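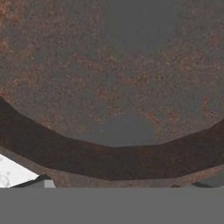
*시뮬레이션 화면, 녹슨 원형 부품의 하부. 아래쪽 테두리가 화면을 가로지른다.*

## 견학 기록

Loltadier 시험동의 공개일은 월요일 오후였다. 접수대에서 받은 방문증 번호는 207이었다. 나는 Skisier에서 설비 점검 보고서를 검토하는 일을 했고, 견학 후 두 쪽짜리 소견서를 내야 했다.

시연실에는 의자가 두 줄로 놓여 있었다. 진행자는 Nellik이라는 제어 프로그램을 띄우고 조건을 읽었다. 시뮬레이션 반복 4000회, 접근 실패 910회. 실패의 정의를 묻자 그는 목표 자세에서 벗어나 정지한 경우라고 답했다. 허용 오차는 자료 뒷면에 적혀 있다고 했다. 뒷면은 백지였다.

화면에 녹슨 면이 올라왔다. 회색 바탕에 주황과 적갈색 점이 고르지 않게 퍼져 있었다. 어두운 테두리는 짧은 직선을 이어 붙인 모양으로 꺾였다. 뒷줄에서 누군가 곡면이 왜 각져 있느냐고 물었다. 진행자는 면 분할 수를 줄여 계산 시간을 맞췄다고 했다.

"녹도 계산에 들어갑니까?"

내가 물었다.

"표면 무늬입니다. 마찰 계수는 따로 입력합니다."

나는 그 답을 그대로 적었다. Gunnlaugsson 공장에서 일하던 때에는 녹슨 뚜껑을 손으로 돌렸다. 장갑에 묻은 가루를 보면 다음 뚜껑이 얼마나 뻑뻑할지 짐작이 갔다. 그 짐작을 계수로 적으라는 요구는 받은 적이 없었다.

테두리 위쪽에 타원에 가까운 짙은 회색 자국이 있었다. 주변보다 녹점이 적었다. 오래 손이 닿은 자리처럼 보였으나, 그늘일 수도 있었다. 진행자에게 물으니 그는 원본 재질 파일을 확인해야 한다고 했다. 파일은 다른 서버에 있었고 접속 권한은 그에게 없었다.

질의응답은 네 시에 끝났다. 사람들은 복도로 나가 커피를 받았다. 나는 앉은 채로 소견서 양식을 펼쳤다. 항목은 안전성, 재현성, 도입 비용 순이었다. 재현성 칸에 '반복 조건 명시됨, 허용 오차 미확인'이라고 썼다. 비용 칸은 비워 두었다.

기타 의견은 대략 200자까지 쓸 수 있었다. 회색 자국의 위치를 적고, 마모인지 음영인지 회신을 바란다고 썼다. 방문증을 반납할 때 접수대 직원이 소견서를 받아 구멍을 두 개 뚫고 철했다.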